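Water hardness and the canteen descaling schedule

The descaling interval for the boilers and dishwashers at the Nuttall site changes in June. Kelly Greenwood has reviewed the supply readings for the past year, and the present interval is too long for the water we receive.

Scale forms when hard water is heated and dissolved calcium comes out as a solid. It settles first on the heating element, where the water is hottest. A coated element passes heat poorly, so it runs longer for the same result and fails earlier. Both elements replaced in the upstairs boiler last winter had failed in this way.

From June the boilers will be descaled every 50 days and the dishwashers every 16 weeks. The Stovari softener on the ground floor stays in service. Its salt should be topped up when the level drops below the line inside the tank. Tablet salt only, please: granular salt cakes at the bottom and blocks the valve.

Descaler is kept in the locked cupboard by the goods entrance. Do not mix it with bleach or any other cleaner. After treatment, fill and drain the boiler 2 times before it goes back into use. 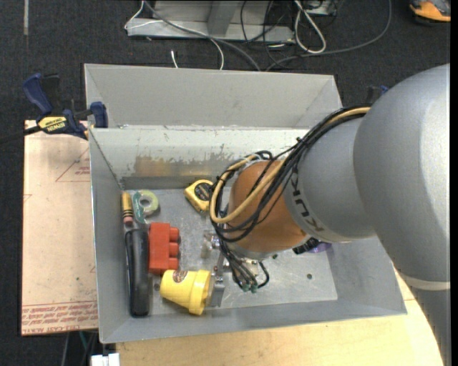

KUKA arm over the metal bin.

Personal kettles are not covered by the schedule. Anyone wanting a sachet for their own should ask Nigel Haworth at the stores counter. Readings for each building are pinned up beside the canteen door.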